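Nornel two-arm bench: progress report to the Stisau small grants fund

Period covered: April to November 23, 2024

Hi all,

Second report from the shared workshop, and a happier one than the first! When I last wrote, I had a stack of parts, a table that rocked when you leaned on it, and a plan that leaned quite heavily on optimism. I now have a full simulation of the bench, one arm that moves when I ask it to, and a much better idea of what I got wrong in the application.

Quick reminder of what you're paying for. Nornel is a tidy-up bench for the workshop on Mahlangu Street: two arms at one table, putting hand tools back in a caddy at the end of the evening. The black arm does the picking. The grey one on the stand is there to hold or pass things it can't reach (that part is still mostly a wish, see further down).

Where the money has gone. Of the 2000 you gave us, 46 is left. The biggest bite was the second-hand controller, then motors, then a new set of table legs I hadn't budgeted for and should have. I've put the receipts in the shared folder in date order, apart from the one for cable, which I'm still hunting for. If it doesn't turn up I'll cover it myself.

Most of the summer went into the simulation. I know a few of you were hoping for more metal and less screen, and I was too, but it has saved me a lot of grief. I run everything in Geltoseck first now, in a plain little room with one ceiling light, and only try it on the real bench once it behaves. The caddy and the tools are in there as well, so I can shuffle them around and see which layouts the black arm can cope with. 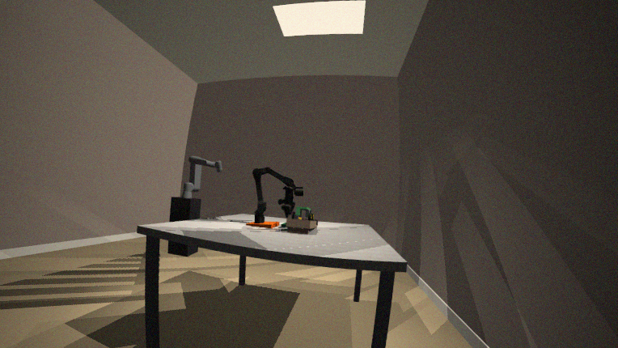
The bench in simulation, with the black arm's gripper over the tool caddy and the grey arm folded up on its stand.

So, does it work? On screen, pretty well. My last long batch was 102 runs with the tools laid out differently each time, and the failures nearly all came down to the same thing: a tool lying too close to the side of the caddy, so the gripper bumps the rim on the way down. I've since added a small sideways nudge before the grab and I like how it looks, but I haven't rerun the whole batch yet, so please don't quote me on it.

On the real bench I'm further behind. The black arm can go through its motions with nothing in the gripper, and the emergency stop does its job (we tested that a lot, partly because it's fun). Picking up a real tool is next. The gripper pads are too slick for smooth handles and I'm trying out rubber sheet from the scrap bin – free, so no change to the budget.

The grey arm is the part I'm least happy with. Its stand needs bolting to the floor, and I want written permission from the landlord before I drill anything. I asked in September and have asked again. Until then it stays parked, and I've moved the handover work to the end of the schedule.

Still to do before the final report: rerun the batch with the nudge in place, fit the new pads, pick up 7 different tools on the real bench, and get an answer about the floor. If the landlord says no I'd like to try a weighted base instead, and I'd need to come back to you about the cost of that. Could you let me know whether a small top-up is even possible, or whether I should plan without one?

You're welcome to come by and see it move on any open evening. Bring a screwdriver you don't mind having dropped.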